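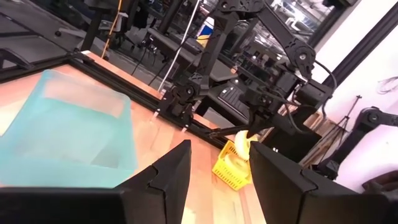 Durulow Releases Results of Gripper and Wrist Camera Comparison for Bench-Top Arms

Printed fingers from Romar and Dudek tested on identical arms under the Jernik controller

Durulow, a supplier of integration services for small robot arms, today released the results of a comparison of two printed gripper fingers and two wrist camera positions. The work was carried out in September at the company's bench lab. The full report and the finger drawings used in the trial can be requested from the company at no charge.

The comparison covered the Romar wide finger and the Dudek narrow finger. Each was fitted to the same model of jointed arm, clamped to an extruded aluminum rail at the table edge. Motion commands and gripper closing were handled by the Jernik controller, with the same settings for both fingers. Only the fingers and the camera bracket were changed between runs.

Test Method

Each finger completed 270 pick-and-place cycles. A cycle consisted of lifting one light object from the table, carrying it to a small open basket or a plastic bin, and releasing it inside the rim. Objects included curved and soft items, which are harder to hold squarely than blocks. The basket was turned to a new angle after every 20 cycles.

A cycle was recorded as complete when the object came to rest inside the container and the arm returned to its start position without a stop from the controller. Drops outside the container, contact with the rim hard enough to move it, and controller stops were logged separately. Cycles were not repeated after a failure.

Findings

The Romar finger held curved objects more securely. Its tall slanted face allowed for small errors in approach angle, and most of its failures were rim contacts during release. The Dudek finger cleared the rim more easily and needed less opening travel, but it lost more soft items during the lift.

Wear was low on both designs. The Romar finger showed light polishing near the tip. One Dudek finger developed play at the mounting screws and was retightened before the second half of the trial. The results before and after retightening are listed separately in the report.

Camera position had a larger effect than expected. With the wrist camera in the low position, the fingers covered much of the near edge of the container in the image, and operators corrected the approach more often. Raising the bracket by 50 mm kept both fingertips in view and reduced corrections for both designs. The higher bracket limited wrist rotation close to the rail, and Durulow does not advise it for stations where the arm must work near its own base.

Recommendation

For mixed light objects, Durulow recommends the Romar finger with the raised bracket. For narrow bins and rigid parts, the Dudek finger is the better choice. Neither finger was tested with loads above 302 grams, and the results should not be applied to heavier parts.

Availability

The raised camera bracket is available now as a printable file and as a finished part. Both fingers can be ordered through Durulow with mounting screws. Jernik controller settings used in the trial are included in the appendix to the report. A second comparison, covering soft fingertip pads, is in preparation.

About Durulow

Durulow designs and installs bench-top robot stations for laboratories and light assembly. Its services include arm mounting, gripper selection, camera placement and controller setup.

Requests for the report should be sent to the Durulow applications desk.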